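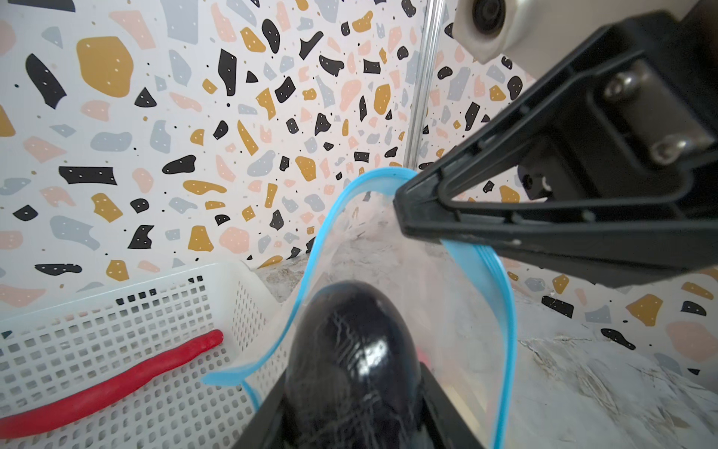 Photo: Arturo Bortolotti

Stirkinside Allotments & Growers Board > Kitchen and Storage > Freezing runner beans, do you blanch or not?

Colach_plot
We've had far more beans than we can eat this year and I'm down to the last picking now it's October. My mum always blanched hers, two minutes in boiling water and then into cold. My neighbour says he hasn't bothered for years and can't tell the difference. I have 43 bags in the chest freezer already, all blanched, and I'd like to know if I've been wasting my evenings.

Also, what are people using to pack them? I've been on zip bags but I go through a lot.

meesuk
Blanch. It stops whatever it is in the bean that carries on working in the cold and makes them go grey and taste of hay. You might not notice at Christmas but you will by Easter.

Zip bags are fine. Press the air out, lay them flat on a tray until they're solid, then stand them up like files in a drawer. You get twice as many in.

TopShedTerry
I don't blanch and I don't get grey beans. I slice them, dry them on a tea towel, bag them and that's it. We finish ours by February though, so that may be the difference.

meesuk
It is the difference. Anyone keeping them longer than that wants to blanch.

TopShedTerry
Well, most people don't keep them longer than that. The original post doesn't say.

Colach_plot
We usually have some left in May, if I'm truthful. There are only two of us and one of us doesn't like beans.

janet_b
Why are you growing so many then?

Colach_plot
I had a tray of plants left over and there was room along the fence. I'll do one row next year.

Jendorley
Going back to the bags. I stopped buying them two years ago and went over to stiff tubs with lids. They stack, they wash, they don't split. I know they cost more at the start but I haven't replaced one yet. Bags end up in the bin however careful you are, and the council here won't take them at the kerb.

hob_nob
Tubs waste space. A tub of sliced beans is a third air, and that's where your ice crystals come from. I wash my bags and use them again. Turn them inside out, warm water and a drop of washing up liquid, peg them on the line. I get 6 goes out of a decent one before the seal gives up.

Jendorley
I wouldn't reuse one that's had meat in it.

hob_nob
Neither would I. We're talking about beans.

Arturo Bortolotti
I wash mine as well, but only the ones that have had fruit or veg in. The cheap ones aren't worth it, the seal goes at the corners after the first wash. With the thicker ones, run your thumb along the seal both ways before it goes in the freezer. I lost a whole batch of blackcurrants one winter to a bag that looked shut and wasn't. Frost all through them.

On the blanching, I tried it both ways in the same year from the same row. I labelled them and got my wife to cook them without telling me which was which. In December I couldn't pick them out. In April I could straight away, the unblanched ones were leathery and had no smell. So I'm with meesuk on this.

TopShedTerry
Fair enough, that's a proper test. I'd still say if you eat them by the new year you can save yourself the steam.

janet_b
Does anybody salt them? My gran had a big stone jar in the pantry, a layer of beans and a layer of salt. I've got the jar but never been brave enough.

meesuk
I did it once. They keep, but you have to soak them for ages and they still come out salty. Fine in a stew, not much good as a vegetable. You need a lot more salt than you think, and if you skimp they go slimy.

hob_nob
My dad swore by it. I think he'd just got used to the taste.

Colach_plot
Thanks all. Sounds as if I haven't wasted my evenings after all. Can I ask how much you put in each bag? Mine are all different and I end up defrosting too much.

Jendorley
Weigh it once for a meal for your household, then find a mug that holds that much. I use the same mug every time. It doesn't need to be exact.

hob_nob
If you freeze them loose on a tray first you needn't portion them at all. Spread them out, leave them overnight, then tip the lot into a big bag and pour out what you want.

meesuk
That only works if they're dry when they go on the tray – otherwise you get one big sheet of beans and have to hit it with a rolling pin. Drain them well after the cold water and give them a good half hour on a towel.

janet_b
Been there with the rolling pin.

TopShedTerry
Write the date on before you fill the bag, by the way. Pen won't take once it's cold and damp. I had something in the bottom of ours last spring that could have been beans or could have been rhubarb.

Colach_plot
Which was it?

TopShedTerry
Gooseberries.

Stirkinside_admin
Useful thread, I've moved it from General so it doesn't get lost. It's had 231 views so there must be plenty of you with the same glut. Could I ask that anyone with spare veg puts it on the table by the gate before noon, as it was getting left out overnight and the rats have noticed. There's a separate thread for seed swaps, please don't post those in this one.

janet_b
Does the table take beans?

Stirkinside_admin
It does, but there are three carrier bags of them on it already.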